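Wed 16 April -- adhesive trial, bookbinding bench, Koldale 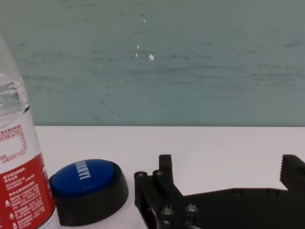 Water bottle and blue button, table.

Carried on with the spine lining tests. Yeison had left the second batch of paste covered overnight and it was thicker than Monday's, so I let it down with a little water and pushed it through the sieve twice. Still a few lumps. The old sieve has a dent near the rim and paste collects there, worth replacing.

Made up 12 dummy text blocks, all from the same cream stock, grain running head to tail. Sewn on tapes, same thread throughout. Half lined with mull and paste only, half with mull, paste and a layer of the thin kraft from Szewczyk. Left them under boards with the usual weights.

The kraft ones took longer to settle. Two cockled at the tail where I'd been heavy with the brush. I lifted one and relaid it, left the other as it was so we can see what it does on drying. Marked both in pencil on the back leaf.

Salamatu asked whether we should be testing the PVA mix as well. I think yes, but separately. If we put it in the same run we won't know whether the stiffness comes from the glue or the lining. She is going to write up a short plan for it.

Opening test on last week's set: the paste-only blocks open flat and stay there. The ones with two layers of kraft spring back and feel boardy in the hand. Marianna prefers them for the ledgers, where the spine gets pulled about, and she may be right. For the Jarell job I would go with a single layer. That one is 354 pages and the paper is soft, so it doesn't need much holding.

Trimmed the sample boards to 18 mm over at the fore-edge by mistake, having read the wrong line on the sheet. Recut them. The offcuts are in the drawer under the nipping press and will do for corner practice.

Guillotine is dragging slightly on the left -- you get a faint ridge on the last few sheets. Konrad had a look and thinks the blade wants turning. Don't put anything for a customer through it until he has done that.

To do:
Take blocks out from under weights, note any warping
Order mull, we are on the last roll
Ask Fitzgerald if the August course needs its own paste brushes
Find the missing bone folder (the wide one)
Cut cloth for the Jarell cases, dark green, check grain first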